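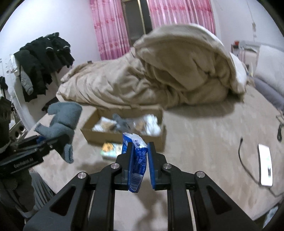 Right gripper on a blue packet, left gripper on the knitted item, box open behind them.

Recording a box-packing task with two hand-held grippers

This page covers how to record demonstrations of a simple household task: taking mixed items from a bed and putting them in a shallow cardboard box. It assumes you have two hand-held grippers, each with its own camera, and that both are already paired with the recording app. If they aren't, do the pairing page first and come back.

The instructions were written for the Breris task set but apply to any pick-and-place job with soft or shiny objects.

What you need

Two hand-held grippers, charged
A phone with the recording app
An open box with low walls
A mix of items, some stiff and some soft
A flat surface you can reach across without stepping

A bed works well and so does a low table. On a bed, pull the sheet smooth before you start. Small packets slide into creases and the fingers then close on fabric as well as the packet.

Setting up

1. Put the box in the middle of your reach, long side toward you. You should be able to touch both back corners with either gripper without leaning.

2. Push blankets and pillows back past the box. They can stay on the bed. A varied background is useful for training, as long as nothing falls forward into the work area.

3. Place the items. Keep some in the box and some out, and change the mix between takes.

4. Set the phone to one side with the screen on. Route any cable away from the box. A cable that gets dragged by a finger means the take is thrown out.

5. Check the finger pads. The blue padding should sit flat on both fingers, with no lifted corners. Wipe off lint.

6. Open and close each gripper 10 times over the empty part of the surface. The app should show the full opening width on both sides. If one side stops short, recalibrate.

Recording a take

Start with both grippers open and in view of each other. Hold still for four seconds after the tone. This still period is used to line up the two recordings, and takes without it can't be matched later.

Pick up one item per gripper. For a narrow packet, close on the middle and keep it upright as you lift. If you grip near the end, the packet swings and the fingers hide most of it from the camera. Squeeze only as hard as you need to. Glossy wrapping slips at first, then holds once the pads settle.

For knitted or other soft items, pinch a thick part and let the rest hang. Don't try to tidy it with the other gripper unless the task sheet says to fold. Lift high enough that the hanging end clears the box wall.

Put items down before opening the fingers. Dropping from a height is faster but the policy learns it, and then it drops everything.

Move at a steady speed, slower than you would with your hands. If you miss a grasp, back off, open fully and try again in the same take. Recoveries are kept. What we don't keep is a take where a bare or gloved hand reaches in to fix something.

Finish with both grippers empty and open, hold still again, and stop the recording.

How many takes

One session is 50 takes. Rearrange the items after every take and turn the box after every 10. The first Kota model was trained on 1000 takes from several rooms, and the change of rooms helped it more than the last few sessions in the same place did.

Common problems

Tracking lost partway through: usually a large plain surface filling the view, such as a blanket raised too close to the camera. Lower it or move the box forward.

Gripper width jumps: the linkage is catching. Look at the pivot pins for thread or hair.

Item sticks to the pad: common with thin plastic wrapping. Open the fingers fully and tilt the gripper a little – don't shake it.

Uploading

Leave the app open until both files show as complete, then add the task name and the surface type. Failed takes should be marked, not deleted.

Written by Fiachra Horgan. Last updated 8 May 2024.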